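The play kitchen, sorted

March 13, 2018

I finally went through the play kitchen things. They had been in two shoeboxes and a canvas bag since October, when we moved to Dondonbridge, and every time my niece came over she tipped all of it on the floor and used maybe a quarter of it. Thérèse Doucette from next door gave me another bag last month, so it was time.

My rule was simple. Anything that gets used for pretend meals stays. Anything cracked, sticky or missing its other half goes. I started with the dishes, because those are the easiest to judge.

The plate stays. It's a pale purple-gray color and a good size for one toy meal. The blue cup stays too. The ketchup bottle I went back and forth on, since it is just a red bottle with a white cap and a white label, but it gets "squeezed" on everything from cereal to soup, so it's in.

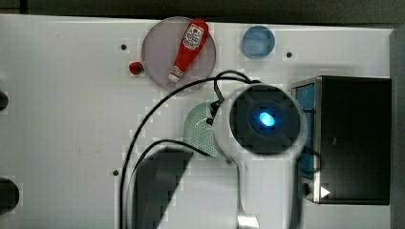
The colander

I didn't expect to have an opinion about a colander. It's light green with small holes all over the bottom, and it has turned into the thing everything else gets carried in. Fruit goes in, gets washed in no water at all, and comes out again. My sister Manon wanted to swap it for a bowl. I said no. We already have three bowls and they all live under the couch.

It also solved a storage problem. The loose food used to sink to the bottom of the bag, and now it all goes in the colander at the end of the day, with the plate on top as a lid. The plate doesn't quite fit – it slides if you tilt it – but it works on a shelf.

The food

I had 20 pieces of food when I started and kept eight. Most of what went was bread. I don't know why every set comes with so much bread. I kept the banana, the strawberry and the orange slice, and a few vegetables that are still in decent shape. The strawberry is small, so it gets put away when the baby visits.

The toaster oven was the other big question. It takes up more room than all the rest together, with its silver-gray frame and the black handle down the door. Jocelyn Turcotte, who has raised four kids and has no patience for clutter, told me to keep one large thing and let the rest be small. That made sense to me, so the oven is the large thing.

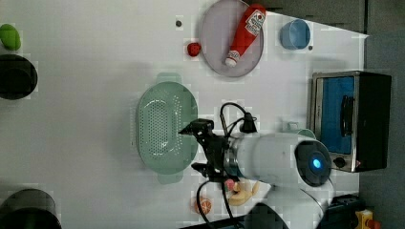
Whatever didn't make the cut went in a bag for Ita Hayes, who runs the toy shelf at the library. She takes anything clean. I washed the lot in the sink with dish soap and left it on a towel overnight, and in the morning there was still water inside two of the hollow ones, so shake them out first if you do this.

Next is the puzzle drawer. One of the puzzles has 700 pieces and I have my doubts about how many are in the box.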